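Tarov perception and grasp planning: progress report to the Urnham fund
Prepared by Farzad Esfahani, 8 December 2023

Work since the July report has gone mostly into the perception side of the stack. The old segmentation model was trained on tabletop footage only and lost track of the fingers whenever the gripper was carried through an open room. We retrained it on 3,000 labelled clips from the hand-held tool. Labelling took longer than planned and used up most of the hours set aside for testing, so the test milestone has moved back by one reporting period.

The fisheye calibration has been rewritten. The previous version fitted a single distortion model to the whole lens and was poor near the rim, where straight walls come out strongly bent. The new one fits the centre and the rim separately and blends the two. Apolline Besnard has merged it into the main branch and the old code has been removed.
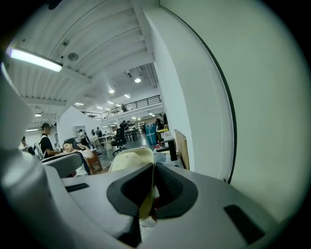

Figure 1. Wrist view from the hand-held gripper in the shared workspace, with a pale yellow plastic object between the fingers.

Views like Figure 1 are the hard case for the planner. The gripper body fills the lower part of the view, people and furniture are at many depths, and ceiling lights reflect off the concrete floor. We now mask the gripper body before depth estimation, which has cut false obstacles close to the fingers. Reflections are still sometimes read as objects and this remains open.

On tooling, the Dreken replay viewer can now step through a clip with the mask, depth and planned path side by side. It handles clips of up to 600 frames. Longer ones have to be split by hand for now.

The Sembiring planner interface is behind schedule. It accepts our grasp candidates but ignores the confidence scores, so every candidate is treated the same. A fix is written and under review.

Spending is within budget apart from storage, which went over. We have asked to move the unspent travel line to cover it.

Next period: finish the planner fix, run the delayed test on 100 held-out clips, and label a further 1,000 with reflective floors.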